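matley-tabletop: data card for the hand-held gripper comparison

2020-07-11
Ese Uzor, Ardalan Shahbazi

Summary

matley-tabletop contains 1,826 demonstrations of tableware handling, recorded in homes with hand-held grippers. It was collected to compare two finger designs under the same wrist camera and the same instructions. No robot arm was used during recording. Playback on the Borunska arm is covered in a separate file, playback.md, and only for a subset.

Grippers compared

- Rosura: parallel jaw, two flat pads on a linear slide. Pads stay parallel through the full stroke.
- Yuen: two pivoting fingers with rubber pads. Pad angle changes with opening, so the contact line on a thin rim shifts as the hand closes.

Both are worked by a trigger under the index finger. Opening width is logged from an encoder on the Rosura and estimated from the camera on the Yuen. The two signals are not interchangeable. The loader returns them under separate keys (width_enc and width_vis) and will not merge them unless told to.

Tasks

Each episode is one of six: lift plate, slide plate, stack plates, nest bowl, upright bowl, move jug. Operators were given the task name and a start pose and nothing else. Tables were left with whatever the household keeps on them, and the cloths were not changed. Printed cloths make the visual width estimate worse, mainly when the pads are low and close to a pattern of similar size.
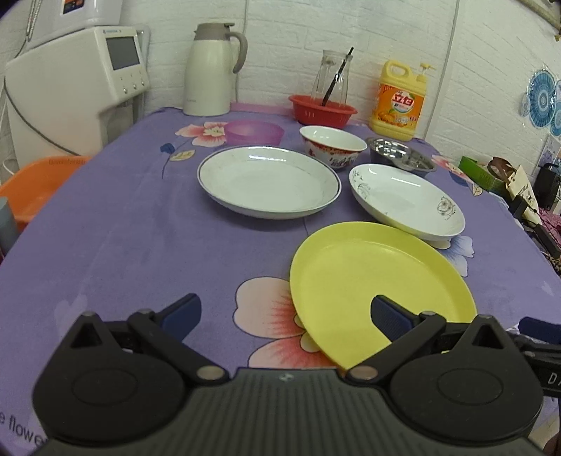
Plates are the hardest class for either hand. A flat plate on cloth gives a pad very little edge to get under, and most operators ended up pushing at the rim until it tilted or the cloth bunched. Episodes where the cloth moved are kept and carry the flag cloth_shift. With the Yuen fingers the usual approach is one pad down on the table and the other at the rim — we tried to discourage this early on, then stopped, as it was the only approach that new operators found without help. The Rosura pads are too thick for it.

Plastic plates and ceramic plates are labelled separately. Bowls are labelled by whether they start flat or on edge. Steel items are marked reflective and should be left out when training the width estimator.

Format

One folder per episode:

 rgb.mp4 wrist camera, 40 frames per second
 pose.csv camera pose, metres and quaternion
 width.csv opening, millimetres
 meta.json task, gripper, operator code, flags

Poses are relative to the first frame. There is no shared table frame between episodes, even in the same kitchen. Timestamps in pose.csv and rgb.mp4 come from the same clock. width.csv for the Rosura runs on its own clock and is resampled on load.

Known problems

- Pose tracking drops out when the camera is close to a plain white plate. Gaps are filled by interpolation and flagged pose_interp.
- The Yuen pads were replaced in May with a softer batch. Use pad_batch in meta.json to separate the two (values 1 and 2).
- Operator codes were reused once. Codes ending in b are a different person.
- Jug episodes with the Rosura are few — the handle often does not fit between the jaws.

Splits

Splits are by household. Do not re-split by episode: the same crockery appears in nearly every recording from a given kitchen, and scores will look better than they are.

Contact: Ese Uzor, Matley | © 2020 Matley | Back to top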